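Monday, June 15, 2026

Spent the day on the budget for the tidying project at Pundlow, with the simulator open on the other screen. The money has to be agreed before July, so I want the list settled this week.

## Arms and grippers

We need 2 arms whichever way we go. The two-finger grippers are fine for the floor pick-ups, and I am not paying extra for hands with more fingers until there is a job that calls for them. I have put down 3 spare sets of fingertips. Segura sell them in packs, Eninar sell them singly and charge more for postage.

The wrist view matters more than I had allowed for. Down at floor level the two black fingers come in from either side and the housing takes up the bottom of the view, with the wood grain in between. I had planned on a single head camera to save money. I have changed that line to one head camera and one on each wrist, and taken the money out of the furniture budget.
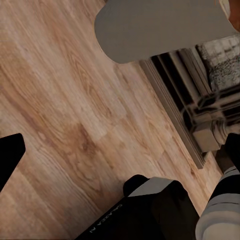 ## Simulation before hardware

Ullel want 8 weeks to deliver the arms. I don't mind that much, as we can keep going in the simulated room until they come. The licence is paid up and the only extra cost is a bigger graphics card, which I would have wanted anyway.

Most of the afternoon went on the container task by the glazed door. It is a small round thing on the floor with a blue object and an orange one in it, and the right arm has to reach right down to get its fingertips inside. Reach is what I should be checking on the quotes. The cheaper arm from Segura is shorter, and I would have to mount it lower to do the same job - more brackets, more fitting time. I have crossed it off.
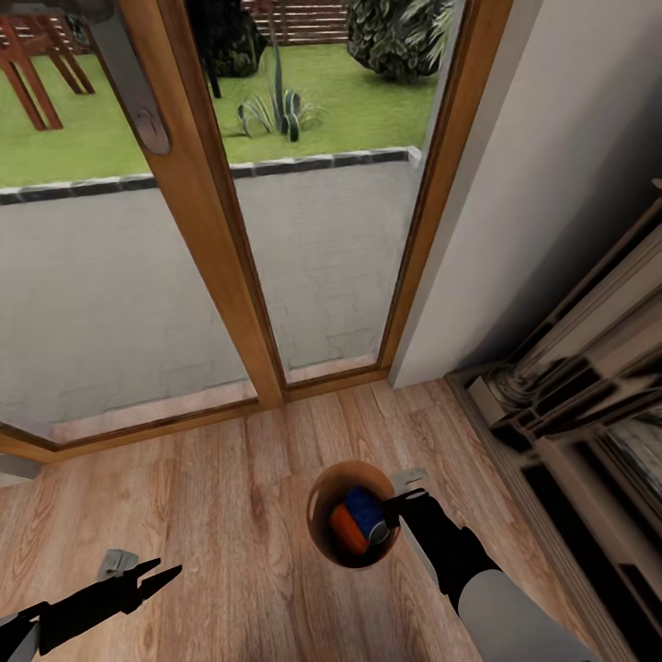 *Right gripper at the container, simulated room.*

Still to do: ask Ullel if the 7 per cent discount covers the mounts, and get a price for a second power supply. Rang Eninar at four and got no answer. Will try again in the morning.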